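Dosley extended warranty - worth paying for?
Posted 2018-04-20 by kettle_and_co
2 min read

kettle_and_co
Our Dosley dishwasher comes with two years' cover. The store wants another $200 to take it to five. The machine was $1,251 so it's not small change. Has anyone made a claim on one of these plans?

marg_in_ballarat
I did, on a Rainer fridge. The seal went in year four. They sent a repairer after 8 days and I paid nothing. I'd buy it again.

tinshed
I wouldn't. Consumer law here already covers a major fault for a reasonable time, and a dishwasher at that price should last longer than two years. Ask the store to show you in writing what the plan adds. 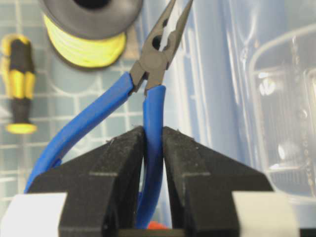 Household Appliances Team - Member Forum

marg_in_ballarat
That's fine if you enjoy arguing with a store. I rang one number and it was fixed.

tinshed
One letter did it for me with a Zoltmont dryer. They refused at first, then repaired it free in July.

kettle_and_co
The brochure says filters, racks and spray arms are excluded. Those are the bits I'd expect to break.

ohm_sweet_ohm
Same wording as the Timitach plan. I had 4 callouts and two were knocked back as wear and tear. Read the exclusions before you sign.

Comments

pdw71: Put the $200 in a savings account and keep the receipt.

marg_in_ballarat: Still happy with mine.

kettle_and_co: Going without it. I've emailed the store to ask how long they think the machine should last.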